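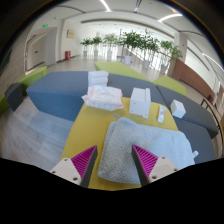 Figure 2.1 Folded towel with a fine waffle texture and a small white label tag.

Household Textiles / Chapter 2

2 Absorbency and Surface Texture

Cloth takes up water in two ways. Some is held inside the fibre; the rest sits in the gaps between fibres and yarns. The second share depends largely on how the cloth is made, and a raised or dimpled surface offers more of these gaps than a flat one.

Section 2.2 sets out the sinking test used by Correia and Rebelo. A square of cloth is laid on still water at 20 °C and timed until it goes under. Section 2.3 deals with drying time. Softeners are left to Chapter 5, as their effect varies with the fibre. Readers should know the terms warp, weft and pile before going on.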